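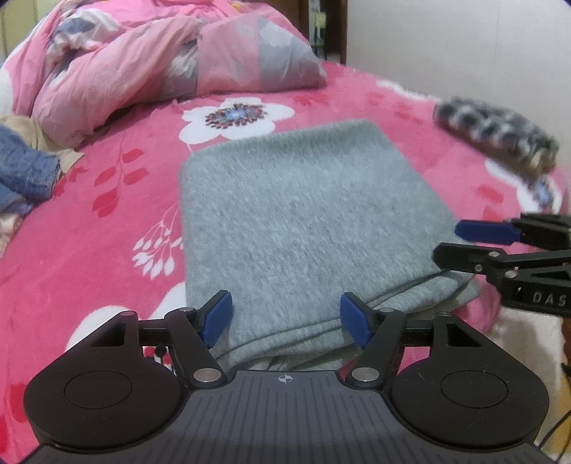 A folded gray fabric item on a bed during laundry handling work with hand-held grippers.

Skurthorpe Pauses Use of Hand-Held Grippers After Closing Fault

ORNECK, Thu 14 July – Skurthorpe has paused all work with its hand-held grippers after a fault caused the fingers on some units to keep closing after the operator had released the trigger. One operator received a minor pinch to the hand and returned to work the same day. No other injuries have been reported.

The fault was first recorded at the company's Orneck site during a session on folding and moving household fabrics. Engineers traced it to a return spring in the trigger assembly, which can stick after long use. Of the 25 units in service, 2 showed the problem when tested. Both have been taken apart for study.

All units had passed their last full inspection in December. That inspection did not include a test of the trigger after extended use, and the company accepts that it should have. From now on, each trigger will be checked after every 600 closing cycles, and any unit that is slow to open will be withdrawn at once.

Replacement springs are being supplied by Haddad, which made the original part to Skurthorpe's drawings. The spring met those drawings in full – the error was in the design, and responsibility for it rests with Skurthorpe. The new part will be fitted to every gripper, including those that showed no fault.

Work in homes and at the Davden training rooms will resume only when the refitted units have completed 20 days of bench testing. Operators will be paid as normal during the pause. Households with visits already booked will be contacted directly to arrange new dates.

Partners holding Skurthorpe grippers on loan should stop using them, disconnect the power and return them to the Orneck site at the company's expense.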